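Giving up the big shop

I stopped doing a weekly supermarket shop in March. I'm writing down how it has gone because two people have asked me, and because I keep a record of most things on here anyway. I should say at the start that I live alone most of the time, with my daughter here for part of each week, so this is not advice for a family of six.

For years I did the same thing. I drove to the retail park at Endbridge, filled a trolley, drove home and put it all away. It took most of a morning. By the end of the week there was always a bag of salad gone to liquid in the bottom drawer, half a cucumber, and something I had bought with a recipe in mind and then forgotten the recipe. I never measured the waste properly. I only knew that the food bin was heavy when I carried it out.

What changed was the car. It failed its test, the repair was going to cost more than it was worth, and I decided to see how long I could manage without one. The bus to Endbridge goes once an hour and I did try it, with a rucksack and two bags. I got off at the wrong stop on the way back and carried tins up the hill past the school. I did not do that again.

So now I shop on foot in Jondgate, a little at a time. There is a greengrocer, a small chemist, a bakery that closes at two, and a corner shop called Medrano that sells nearly everything else. The greengrocer is open in the mornings only. Medrano is open until late and is dearer than the supermarket for most things, though not for all of them. Rice, lentils and spices are cheaper there, and eggs cost about the same.

The first fortnight was harder than I expected. I was used to opening a cupboard and finding whatever I wanted, and suddenly there was no backup tin of tomatoes. I ran out of washing-up liquid on the same evening I ran out of bread. I had toast in mind for supper and ended up with porridge. I started keeping a list on the back of an envelope by the kettle, and that has sorted most of it out. The rule I use is that when I open the last of something it goes on the envelope.

I also had to learn what I really eat. It is a shorter list than I would have said. Onions, carrots, potatoes, eggs, cheese, bread, rice, tinned fish, whatever greens look decent, fruit. I had been buying yoghurt for years and I don't think I like it much. My daughter adds cereal and ketchup to the list. She puts ketchup on rice, which I have stopped commenting on.

Ximena Cuevas, who lives two doors down, told me to buy meat once a month and freeze it in small parcels. I have a freezer with three drawers and one of them had not been opened in a long while. I cleared it out over a wet afternoon. There was a loaf in there that I could not date, some peas that had turned into one solid block, and a tub with no label that I thawed in the hope of soup. It was stewed apple. I ate it over the next few days with porridge and it was fine.

The parcels work well. I write the contents and the month on each one with a marker. Chicken thighs two to a bag, mince in flat packets so that it thaws quickly. I take one out before I go to bed and it is ready by the following evening. The only failure was a piece of fish that I left in the fridge too long because my plans changed, and I think I would buy fish on the day in future.

On money, I kept receipts for the first three months and compared them with my old bank statements. I had expected to spend more, given the prices at Medrano, but I was spending less, by £89 over the three months. That doesn't count petrol. Most of the difference seems to come from things I no longer see. The supermarket puts biscuits at the end of every aisle and I used to buy them without thinking. At the greengrocer the worst I can do is an extra bag of plums.

On time, it is about even. Each trip takes me twenty minutes or so, and I go four or five days out of seven, usually on the way back from something else. Added up, that may be more than the old morning at Endbridge, but it doesn't feel like a chore in the same way. I talk to people. Rutilio Bautista at the greengrocer has told me more about the growing of leeks than I knew there was to tell — he has an allotment on the Kanska side of the railway and brings some of his own stock in from there. In June his broad beans were the best I have had.

Cooking has changed too, though I am no better at it. With less in the house I cook what is there. I have got used to one pan and one plate on most nights, and I gave a box of kitchen things to the charity shop, including a pasta machine I had used once and a set of ramekins. I kept the big casserole. I nearly gave that away as well, but then it got colder.
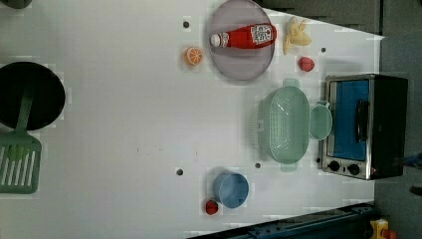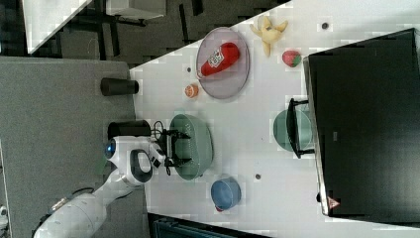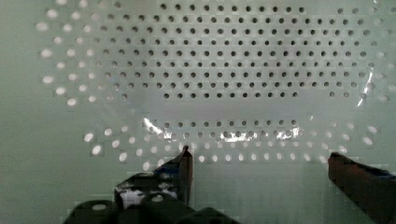
There are things I miss. I miss being able to buy a light bulb and a chicken in the same place. I miss one brand of oatcakes that I have not found anywhere in Jondgate, though Medrano have said they will ask their supplier. Heavy things are still a problem. Potatoes, cat litter and anything in a large bottle have to be bought on separate days, and in a bad week I pay for a delivery and feel slightly defeated by it. I have done that twice.

Rain is less of a problem than I thought it would be. I bought a proper coat in the autumn sales and a shopping bag with a flat bottom, which stands up by itself on the counter while I pay. If I were starting again I would get the bag first. The rucksack squashed everything, bananas in particular.

I haven't decided about the car. My sister thinks I will want one by February and she may be right, as the visits to her place take two buses and a wait at Endbridge between them. For the food, though, I don't think I would go back to the trolley even if I had something to put it all in. The bottom drawer of the fridge has three carrots and a lettuce in it this evening, and I know what all of them are for.

Next month I want to write about bread, as the bakery is putting its prices up and I have started making my own, with mixed results so far.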